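Jobs > Warehouse & Moving > Temporary

Move and Packing Assistants, Harorholm building (temporary, August)

Custenar is hiring eight temporary assistants to help clear, wrap and move the contents of the Harorholm building to our new space in Ashby. The work runs through most of August. No moving experience is required, but you should be comfortable on your feet and able to follow written instructions.

About the work

We have used the main hall at Harorholm for storage and workshop space for many years, and a lot has piled up in it. The inventory lists 193 large items. These include floor-standing equipment, furniture, shelving and pieces of timber. Smaller items are on a separate list and will be boxed by our own staff before you start.

Assistants work in pairs. Each pair is given a section of the floor and a sheet listing what is in it. You will check each item against the sheet, clean off dust, tie up or bag any cords that belong to it, wrap it, label it and bring it to the loading door. Items on wheels are rolled out. Items without wheels go on a dolly, and anything marked with a red sticker is left for the riggers.

Tall equipment is wrapped in clear plastic film from the base up, with the film pulled tight and overlapped by half its width on each turn. Leave the wheels free. Cords should be coiled and taped before wrapping starts, and never left under the film where they can catch on a door frame. You will be shown how to do this on your first morning and will practice on a few pieces before working on your own.
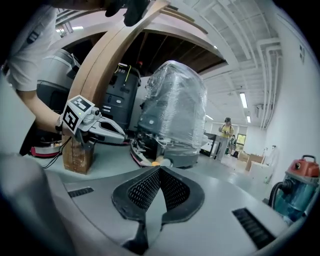

Wooden parts need slower handling. Curved pieces are carried by two people, one at each end, and are set down on blankets. Do not lean anything against them and do not put tape directly on the wood. Posts and blocks that are already scuffed get a note on the sheet so we have a record of their condition before the truck leaves. If a piece is attached to something else, leave it attached and ask the floor lead.

The last few days are for cleanup. This means sweeping, sorting leftover film and cardboard for recycling, and walking through the building with the list to make sure that every line has been signed off.

Hours and pay

Shifts are eight hours with an unpaid lunch break. There is one shift a day, starting at 8:00 a.m. Pay is by the hour and is stated in the offer letter, along with the overtime rate. Overtime is possible in the last week but is not guaranteed. Parking is free in the lot behind the building, and the Brillov bus stops across the street.

What we are looking for

- Age 18 or older
- Able to lift 60 pounds with a partner
- Able to read and fill out an item sheet in English
- Available for the full period (please tell us about any days you can't work when you apply)
- Closed-toe work shoes; steel toes are preferred

Experience with stretch wrap, pallet jacks or furniture moving is helpful. A driver's license is not needed for this job. Gloves, tape, film and markers are supplied. You may bring your own gloves if you prefer them.

Face coverings are required inside the building, and pairs will stay the same for the whole job as far as possible. Please don't come in if you are sick. Call the floor lead before the start of your shift and we will rearrange the pairs.

How to apply

Send a short note with your name, phone number, the dates you are available and any similar work you have done. A resume is fine but you don't have to send one. Address it to Concetta Parisi, Facilities, Custenar, or drop it off at the front desk in Ashby between 9:00 a.m. and 4:00 p.m.

Applications are open as of July 22, 2020 and will be read in the order they arrive. We will close the listing once all the places are filled. Everyone who applies will get an answer by phone or email. There is no formal interview, but you will be asked to come by Harorholm for a short walk through the hall, so you can see the building and ask questions before accepting.

Questions about the work itself can go to Cinzia Tedesco, who is the floor lead for the move. For questions about pay or paperwork, ask for Concetta.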